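Kidport Packing Lists

A collection of family packing lists, gathered, typed up and tidied by Wellington Frota and Marcelino Seixas
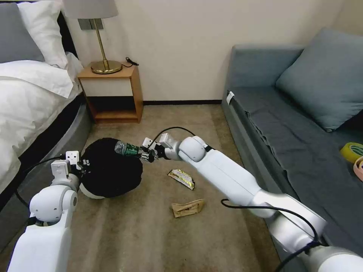
What you'll find in this collection

Kidport is a plain text collection of 349 packing lists written by parents, grandparents and a few very organized older kids before a trip away from home. Between them the lists hold 1,446 separate entries, from the sensible (socks, toothbrush, water bottle) to the ones that made us laugh out loud while we were typing (one child's entry reads "the good stick," and we left it exactly as written, of course!).

We started this because Marcelino was building a small trip planner called Erusico and wanted real lists to test it with, and all he could find were the polished ones from travel magazines, which never mention the night-light or the spare pillowcase. Wellington had a drawer full of old lists from his own family's trips, and things sort of grew from there.

Files

lists.csv has one row per list, with the length of the trip, the season and the ages of the children.
items.csv has one row per entry, linked to its list by list_id.
groups.txt gives the 43 item groups we settled on, after a good deal of back and forth over whether a blanket is bedding or a comfort item. (It can be either, so look at the second_group column.)
originals/ holds the lists as they were first typed, misspellings and all.

Columns in items.csv

list_id: the number of the list
item: the entry in the writer's own words
item_plain: our tidied version, lowercase and singular
group, second_group: from groups.txt, and the second one is often blank
qty: a number if the writer gave one, otherwise blank. Please don't read a blank as one! Plenty of people write "socks" and mean a whole drawer.
crossed_out: yes or no

How the lists were gathered

Most came in by mail or were handed to us at the Savchuk campground over two summers, and the rest were sent by friends of friends. Everyone who gave us a list agreed to have it shared. We took out last names, phone numbers, addresses and the names of medicines, and swapped children's first names for initials.

Known gaps

Winter trips are thin, with only 17 lists, and nearly all of those are for visits to relatives, so you won't find much about skis or snow pants. Very long trips are missing altogether. Older lists tend to be shorter, and we suspect some of them lost a second page somewhere along the way.

Version notes

1.2 fixes the bag sizes in lists.csv, which had been mixed up with the Drandard spreadsheet we used early on. It also restores the crossed_out column, dropped by mistake in March.

Use and thanks

You're welcome to use, change and share the collection, and we'd be happy if you mentioned Kidport when you do. If you spot a mistake, or have a list of your own tucked in a suitcase pocket, please open an issue and one of us will write back, usually in the evening once the dishes are done.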